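PLAY CORNER NEWS — April

Quick one this month, lots to get through. The play kitchen in the Pelline Room is nearly done and people keep asking, so an update on that first.

Counter is down. It's the grey stone-look top from Jornel, same pattern the whole way along, and it wipes clean with a damp cloth which is all we ever wanted from it. Paid for out of the spring raffle, which made £62 after the cost of the prizes. Thank you to everybody who bought tickets and to those who bought them twice.

The toy fruit is in too. We looked at the felt sets but went for plastic in the end — felt is lovely for a week and then it's grey. Bright colours, proper shapes, and a dragon fruit, which most of the under-fives will not have met before. Expect questions at the supermarket.

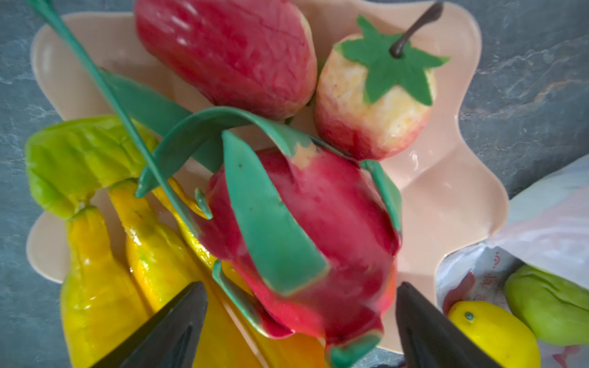

Dragon fruit in the peach bowl, bananas down the side

Please keep the fruit together in the bowl with the wavy rim when you pack up. Not in the dressing up box. Not in coat pockets either, we lost a whole lemon that way last term and it never came back.

Walls next. The picket fence pattern was the one that got most votes on the sheet by the door, 23 in favour, and I think it was the right choice. Cheerful without being too much. If you spot a corner lifting, tell whoever is on the rota and dont pick at it, or let anybody small pick at it.
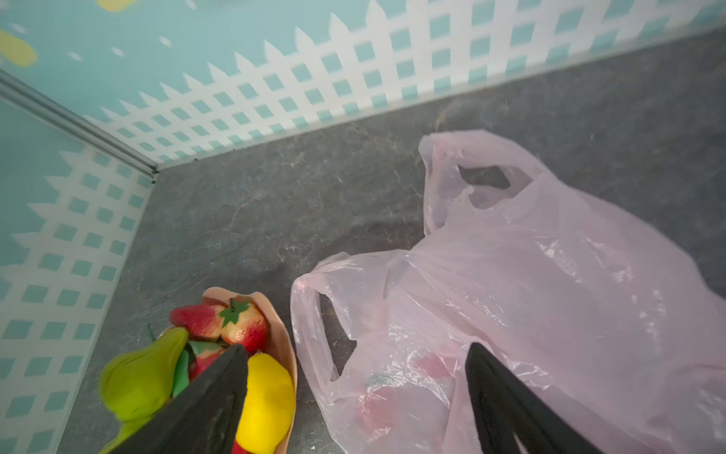

White pickets and lattice on pale blue, behind the worktop

Bags. Several of you have kindly been dropping off bits for the kitchen in carrier bags, and the bags then stay. Take them home with you please, or put them in the high cupboard by the fire door. Plastic bags can't be left where the little ones play, this is in the Riken House rules and we do get checked. Same goes for bubble wrap.

Still wanted: a till (working or not), 3 small aprons, wooden spoons, empty egg boxes, clean ones only. No glass, no tins with sharp edges. Drop off before 10 in the morning at the side door, the front one sticks.

We'd also like to do a greengrocer's stall after half term, with price lables the children write themselves. Pears, bananas and so on from the bowl, and paper money. Ideas welcome, pop them in the book.
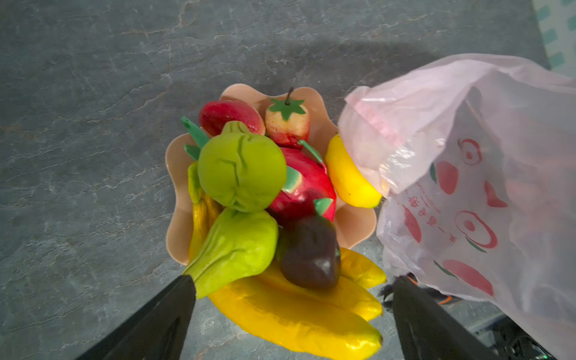
Palacios wrote in the book that the stall ought to have scales, even a broken pair, as weighing things was the only part of shops her two ever cared about, and could the bananas please be sold singly so there's no fighting. Scales added to the wanted list. Bananas under discussion.

Opening hours over the holidays are on the back page.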